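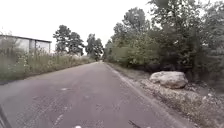
Ermelinda Antunes wrote after the last part to ask why the rover needs to find the edge of the pavement at all, when it already has a compass and wheel counters. Couldn't it just be told to hold a heading?

It could, for a short distance. Ours held a heading well enough on the shop floor at Ellton. Outdoors it wandered onto the gravel every time, because one wheel is always slipping a little more than the other and the compass sits too close to the motors. So in this part we add edge finding with the front camera. You need the rover from the earlier parts, driving under remote control, with the Nestedeo board installed and the camera cable run through the front cover.

What you need
Front camera and bracket
Two short screws with lock washers
A flat piece of cardboard and masking tape
A tape measure
A laptop that can reach the rover
A quiet private road or long driveway, and one helper

Step 1. Mount the camera

Bolt the bracket to the top of the front cover. Tilt the camera until the horizon falls in the upper half of the picture and a good stretch of pavement fills the bottom. Seeing a bit of the cover at the lower border is fine, and it makes it easy to tell later if the camera has shifted. Tighten both screws, then grab the camera and try to twist it. If it moves, it will move on the road.

Mark the bracket position with a scratch or a paint pen. We skipped the mark the first time and lost an afternoon to a bracket that had crept downward.

Step 2. Mask the front cover

Anything bolted to the rover stays in the same spot in every picture, and the edge finder will treat it as a very reliable edge. In the settings file, find the line called mask_bottom and raise the value until the cover no longer shows in the preview. Check the corners too. On our build a dark piece of the body gets in at the lower left, and masking only the middle was not enough.

Step 3. Set the search rows

The program looks at a set of horizontal rows and tries to find one edge on the left and one on the right in each. We use 44 rows. Fewer than that and a single patch in the asphalt can pull the rover sideways. More rows slow the board down.

Start the lowest row just above the mask and put the highest one well below the horizon. Distant rows look tidy on the laptop, but the road is so narrow up there that a small error turns into a big steering command.

Step 4. Collect practice pictures

Drive the rover by hand down the road at walking speed. Have your helper walk behind it with the stop switch. Set the recorder to save every third picture, then turn the rover around and do the same stretch the other way, so the set has both shoulders on both sides. Do one pass near the center and one nearer each edge.

We came home with 1,036 pictures, which sounds like plenty until you start throwing out the blurred ones. Sort them before you do anything else, and keep the folders separate for each direction.

An overcast day is best for the first set. Hard shadows from trees make strong lines across the pavement and you don't want to deal with them yet. 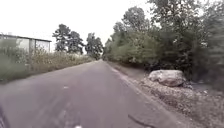
Once the pictures are sorted, run the edge finder over the whole folder on the laptop, with the rover switched off. Each picture comes back with its detected edges drawn in. Page through them at a steady pace and write down the ones that are wrong.

Step 5. Fix the usual mistakes

Cracks. A long dark crack near the shoulder looks like a road edge. Raise min_width so that thin lines are ignored.

Gravel. Pale stones against gray asphalt give a good clear edge, but a second one shows up where the stones meet the weeds. Set the program to take the first edge it finds, working outward from the middle.

Grass. Tall grass hanging over the pavement makes a ragged border. Turn smoothing up one notch and leave it there. Mpho Ngcobo tried two notches on his copy of the rover and it cut the inside of every bend.

Run the folder again after each change. Change one setting at a time.

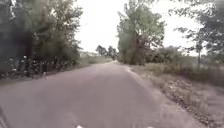 Low bushes on the left, gravel shoulder and grass on the right.

Step 6. First run on its own

Put the rover near the middle of the pavement, pointed down the road. Set the speed limit to the lowest value and the steering gain to 3. Your helper holds the stop switch the whole time and stays behind the rover.

Let it go a short way, stop it, and read the log. The column named found should stay high. If it drops in one place over and over, go back to your practice pictures for that stretch and look at which rows failed. If the rover weaves, lower the gain. If it drifts toward one side and stays there, the camera is not centered on the cover, and no setting will cure it. Loosen the bracket and go back to Step 1.

We got more than 200 yards on the first good day before Eduardo Correia hit the switch for a fallen branch. The program has no idea what a branch is. It only knows about edges, and it will drive straight into anything lying between them, so keep somebody on the switch until the bumper sensor is wired in.

Save your settings file under a new name before you pack up. The bumper sensor is in the next part, along with the wiring for the cover plug.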